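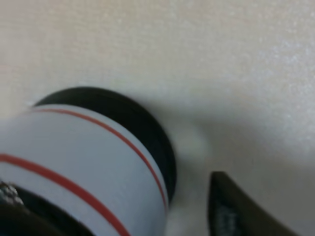
Step 4. Point your domain at your new Rusteveck site

By now your site has been copied over and you've had a good look around on the temporary address (if you haven't, go back to Step 3 and take your time, we'll still be here!). Next comes the part that makes people a little nervous, and it really is just a bit of typing.

1. Sign in to your Rusteveck dashboard and open Sites, then Domains.

2. Click Add a domain and type your name without the www. We add the www version for you, so please don't enter it twice.

3. Copy the 2 name server addresses that appear. Use the little copy button if you can, as a stray space at the end will be turned down by most registrars.

4. In another tab, log in to the company where you bought the domain and paste the addresses over the old ones. Save.

5. Come back to the Domains page and click Check now. A green "Connected" label means you're all set.

Note: Changes can take a day or so to reach everyone, and you may see the old site on your phone and the new one on your laptop in the meantime. Have a cup of tea and try again later.

Caution: If your email runs through your old host, copy your mail records into Rusteveck before you do item 4. Messages sent to a missing record may bounce.

Caution: Keep your old hosting plan going for 14 days after the switch.

If the label still says "Waiting" after that, write to the help desk and mention error 1288 if you see it on the page.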